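Course project report, robotics software track
Authors: Jerome Calimlim, Luzius Danzer
Repository name: `tulen`

## 1. What we set out to do

Tulen is a small tool that checks two-handed gripper recordings before they are used for training. In March our group had 129 recordings of tabletop tasks and no quick way to tell which ones had usable tracking. Sorting them by hand meant watching each one to the end.

## 2. Input

A recording is a head-view video plus a pose track for each gripper. The poses come from the marker cubes mounted on the grippers. Every detected marker gives one pose estimate, and we merge the estimates from the visible faces of a cube into a single pose, weighted by the marker's area in pixels.

The tray task was our main test case. Both grippers work at the front of a steel tray with a wire rack in it, and they are close together, so a left/right mix-up is easy for the software to make. We keep a separate marker ID table for each side and reject any pose whose ID is not in the table for that side.
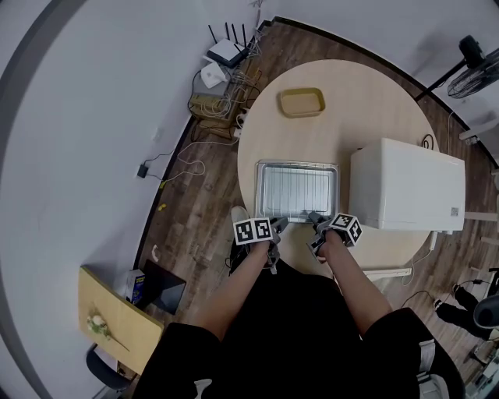
## 3. Checks

Tulen runs these in order and stops at the first failure:

1. **Gap check.** Fails if either gripper has no pose for more than 10 frames in a row. Shorter gaps are filled by interpolation.
2. **Jump check.** Fails if the position changes faster than 600 mm per second between two frames.
3. **Sync check.** Compares the start times of the video and both pose tracks.

The thresholds are in `checks.yaml`. Luzius wrote the gap and sync checks, and Jerome wrote the jump check and the command line part.

## 4. Results

Of the 129 recordings, 42 failed. Most were gap failures, usually with one cube turned so far that every face was at a steep angle. The jump check also rejected a few recordings that looked fine on replay. In those, the merged pose moved when a new face came into view.

## 5. Open problems

- The jump check should look at a short window of frames instead of one pair.
- Tulen reports only the first failure, so a file with two faults has to be run twice.
- Rotation is not checked at all. We started on this in the `grovarel` branch, but it does not pass its tests yet.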